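PRE-PURCHASE INSPECTION CHECKLIST, WITH COMMENTS
Two-arm mobile unit, household floor pickup
Site: Grurville show residence, main living room
Form 107, revision C
Date: February 20, 2019
Inspector: Ljubica Zupan
Second reader: Kadir Gezer
Budget holder: Fatos Kovačević, Givport

Ratings: OK = acceptable as found. C = acceptable with a condition. H = hold, no purchase order until closed. NA = not applicable.

Scope. The form covers the room, the pickup task and the cost lines that follow from both. It does not cover the dealer's electrical certificate (Climov to supply) or the building's elevator. Comments are the inspector's unless initialed.

SECTION 1. FLOOR AND ACCESS

1.1 Floor covering identified and recorded. OK
Large patterned area rug, beige ground with flower motifs in several colors. Record the pattern as well as the base color. The dark motifs matter in 3.2.

1.2 Rug edges flat, no curl. C
Edges under the furniture could not be checked without moving it. Ermira Shehu to have the seating lifted before delivery. Rug tape goes under consumables, line 6.

1.3 Working lane in front of the coffee table clear of cords. OK

1.4 Turning room with both arms extended. C
Adequate between the table and the open side of the room. Tight at the armchair. The layout drawing from Climov shows the armchair set farther back than it is. Ask for a corrected drawing before the quote is accepted.

1.5 Charging location agreed. H
Two locations proposed, neither priced. See 5.3.

SECTION 2. TASK ITEMS AT FLOOR LEVEL

2.1 Receptacle suitable for the arm. C
Small black bin with a translucent liner, standing on the rug. Good height for a lowered gripper. A bin this small is easily pushed, so a weighted base should be quoted as an option. Do not buy a larger bin without repeating the reach check.

2.2 Mixed items present for trial. OK
Crumpled paper and an empty plastic bottle with a red cap, plus one small dark crumpled item. This is the minimum mix. Repeat with a can and a food wrapper at the acceptance visit.

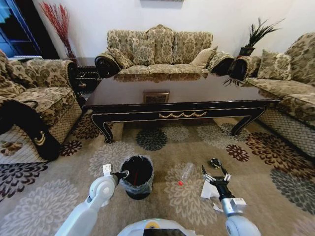
2.3 Different hands on left and right. C
Two-fingered on one side, multi-fingered on the other. The quote lists one spare set and does not say for which side. Spares for the two will have to be separate lines, because the lead times will differ. Fatos asked whether two of the same hand would be cheaper. Probably, but the trial was set up for both types and we would have no basis for accepting a different build.

2.4 Bottle orientation varied. C
One orientation only on the sheet. Acceptance trial to use 10 placements, including one parallel to the table apron and one with the cap pointing away from the unit.

2.5 Pinch and crush points labeled for users. H
Labels not included in the quote. Climov to confirm cost and language.

SECTION 3. LIGHTING AND SENSING

3.1 Room lighting on at working level. OK
Recessed ceiling lights were on. Repeat the check in December conditions, late afternoon, curtains closed. If the unit needs all the fittings lit to work, that is a running cost and should be shown as one.

3.2 Dark items on dark motifs. C
A black item on a dark flower is the hardest case in this room. Include it in the acceptance trial on purpose. K.G.: agree, and use the same item on the pale ground for comparison.

3.3 Reflective surfaces listed. C
Glossy coffee table top, glass doors of the display cabinet. The cabinet glass can return a reflection of a person, so a person-detection stop should be tried from that direction. Do not budget for matte film until that has been done.

3.4 Fragile or trimmed furniture within reach. C
Gold ornament at the center of the table apron, carved sofa arms. Herath's insurance form asks for a replacement value for each piece. Cherry Mae Javier has the furniture inventory and will fill in the values. No estimate from this office.
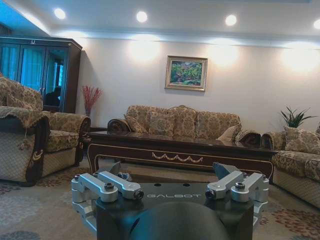

Item 3.4. Gripper in front of the coffee table and its gold apron ornament, sofa behind.

3.5 Loose textiles secured. C
The cover on the armchair has a fringe and hangs within reach of a passing arm. Remove or pin during operation. The pillows can stay. If residents are expected to remove the cover every time, put it in the user sheet and in the training hour.

3.6 Plants and tall decorations outside the swept area. OK
Red branches and potted plant are both behind seating. Recheck if the armchair is moved under 1.4.

SECTION 4. HANDLING OF PLASTIC AND BAGGED WASTE

4.1 Clear film recognized and handled without entanglement. H
This was the slowest part of the inspection and is the largest open point. Clear film is mostly highlights and folds, and what can be seen is often whatever is underneath it. With a dark, soft load under the film, the camera view gives very little edge to work from. We need the supplier's written procedure for film caught in a hand: who stops the unit, how the hand is opened, whether power has to be off.

4.2 Exposed linkages and fasteners reachable for cleaning. C
Links and socket-head screws are open to view from above, which helps inspection. The same openings could hold film or thread. Add a visual check to the daily list and a tool set to line 4. Confirm the screw sizes with the supplier. Do not guess from pictures.

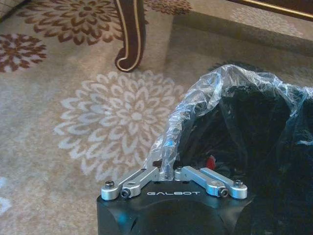 4.3 Clearance from furniture feet while handling a bag. C
The curved table legs end in a scroll foot at rug level. A dragged bag could catch there. Keep a marked lane for bag work and price the floor markers (removable type, no adhesive on the rug).

4.4 Load limit for bagged items stated in writing. H
The brochure gives a figure for rigid items only. A soft bag sags and shifts during a lift, and the rigid figure should not be carried over. K.G.: I would also like the limit with one arm and with two, listed separately.

4.5 Film kept clear of finger joints before each lift. H
Tied to 4.1. Until the procedure arrives, an attendant should be within reach of the stop button for any lift involving loose film. Attendant time goes in the budget at full rate. It was left out of the first draft. 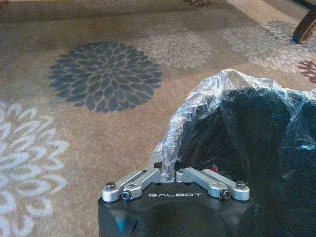
Item 4.5. Loose plastic over the inner end of the left linkage, dark bundle to the right.

4.6 Liner type fixed. C
One liner type to be used through the whole trial. Changing liners halfway makes the results hard to compare. Herath's form also asks for the material.

SECTION 5. BUDGET LINES ARISING

5.1 Purchase or lease. H
The lease is offered for 12 months with service included. The purchase quote leaves service out. The two cannot be compared until Climov prices service separately. Fatos prefers the lease if item 4.1 is still open at the decision meeting, and I agree.

5.2 Spares. C
One set per hand type, see 2.3. Finger pads as consumables, not spares.

5.3 Charging point. H
Electrician's quote needed for both locations. The wall behind the armchair is closer to the supply but worsens 1.4.

5.4 Training. C
Eight hours quoted for staff. Nothing quoted for weekend cover. Ask.

5.5 Rug cleaning and wear. C
No line in the first draft. Add one. Wheel tracks on a soft pile should be checked after the first month, and again before the lease ends.

5.6 Insurance. H
Waiting on values from Cherry Mae (3.4) and the film procedure (4.1). Herath will not quote on a partial form.

5.7 Disposal or return at end of term. C
Return freight is missing from the lease offer. Get it in writing.

OPEN HOLDS AND OWNERS

1.5 and 5.3 Charging location: Ermira Shehu
2.5 Labels: Climov
4.1 and 4.5 Film procedure: Climov, reviewed by Kadir Gezer
4.4 Bag load limit: Climov
5.1 Service pricing: Fatos Kovačević
5.6 Insurance form: Cherry Mae Javier

Result: not released for purchase order. Reinspect sections 2 and 4 when the film procedure has been received. Sections 1 and 3 need not be repeated unless the furniture layout changes.

Signed: L. Zupan
Read: K. Gezer, with two comments initialed above and one at 4.4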